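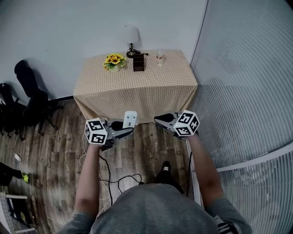 Vol. 3, No. 6

Trurkell: questions readers keep sending in

The Trurkell results went up in April, and the mail has been steady. Some of it is excited and some of it is annoyed. We went through the paper, the supplement and the released recordings, and these are our answers. They are less cheerful than the project page.

What is Trurkell claiming?

That a robot arm can learn household tabletop jobs from people working with hand-held grippers, with no robot present during recording. The training set has 1458 demonstrations. The policy trained on them was then given 200 trials on a two-armed robot. The headline says it "transfers without robot data." We think that sentence is true in a narrow way and gets read in a wide one.

How does a person's motion become something a robot can copy?

Each gripper carries a white cube printed with black square codes. Software finds the codes in the video and works out where the gripper is and which way it points. Do that for both hands over a whole recording and you have two paths through space, plus the opening and closing of the jaws. Those paths are what the policy learns from, along with the view from the head.

Does the tracking hold up?

Most of the time, by the authors' account. Our worry is the rest of the time. A code has to be seen to be read. Turn your wrist far enough, or pass one hand behind the other, and the cube is hidden or caught at a bad angle. The paper says gaps are "filled by interpolation." It doesn't say how many gaps there were, how long they lasted, or whether recordings with long gaps were thrown out. If they were thrown out, the data leans toward people who move in ways the cubes like.

Bright windows are another open question. Washed-out blinds take up the whole right side of the view in one setup, and we would have liked to see tracking error reported separately for rooms like that. There is one number for everything.

Which tasks were tested?

Pick up a small object and put it down at a named place on the table. There are 6 variations. The remote control task gets the most space in the paper, and it's a fair choice: the thing is long and stiff, and where you grab it matters. Held upright in the jaws by one end, it has to be turned before it can lie flat. We would call that a decent test of wrist motion. We would not call it housework.

Is the table setting realistic?

Partly. There's a checkered cloth, a pot of sunflowers, a lamp, a wooden box, a water bottle. That beats a bare lab bench, and the cord trailing over the cloth is the kind of thing a real table has. But the four objects are lined up along the back edge with a wide clear area in front of them. A policy that has learned "put it in the open part" would score well on this layout without knowing much about the objects at all. The authors could have checked by moving the lamp to the front. If they did, they left it out.

Why not use a robot to record the demonstrations?

Cost and speed. Driving a robot by remote takes practice, and people are slow at it. Hand-held grippers let someone work at close to a normal pace. We accept this argument. What we don't accept is the step after it, where faster recording is treated as if it meant better data. Those are separate claims and only the first one was measured.

The grippers have cables. Does that matter?

It might. Long black cables hang from both grippers and loop over the floor. A person learns to work around a cable without thinking, so some of what gets recorded could be cable handling. A comparison with a wireless set would settle it, and we found none. To be fair, the effect could be tiny.

How does it compare with Akar and Cha?

The paper reports beating both. Akar was trained with fewer demonstrations than its own authors recommend, a fact given in a footnote to the second table. Cha was run with its default settings, while Trurkell's were tuned. Neither choice is scandalous, and you see both all the time, but together they make the gap hard to read. We'd wait for somebody else's comparison.

What about the Catberg replication?

Catberg is a separate group's attempt to train on the released recordings using different robot hardware. Their early notes report 3 of the 6 task variations working at a level close to the paper's and the others well short of it. They suspect the jaw shape. Their robot has straight fingers and the hand-held grippers have curved ones. If they're right, "works on any arm" should be changed to "works on any arm with the same fingers."

Are the trials independent?

The 200 trials were run in the same room that supplied part of the training data. New object positions, same cloth, same wall. The authors call this "held out." We'd save that term for a room the policy had never been shown.

So is the method no good?

We didn't say that. Recording this way is cheap, the files are public, and the failure videos are included, a courtesy plenty of groups skip. Our complaint is with the abstract, which is about two papers ahead of the evidence.

What would change your mind?

A second room. Tracking gaps listed per recording. The baselines tuned with the same care as the main method. And one test with clutter at the front of the table.

Can I use the recordings in my own work?

Yes, the license allows it. Read the supplement first, mainly the part on coordinate frames. Left and right are swapped in one batch, and the note about it is easy to miss.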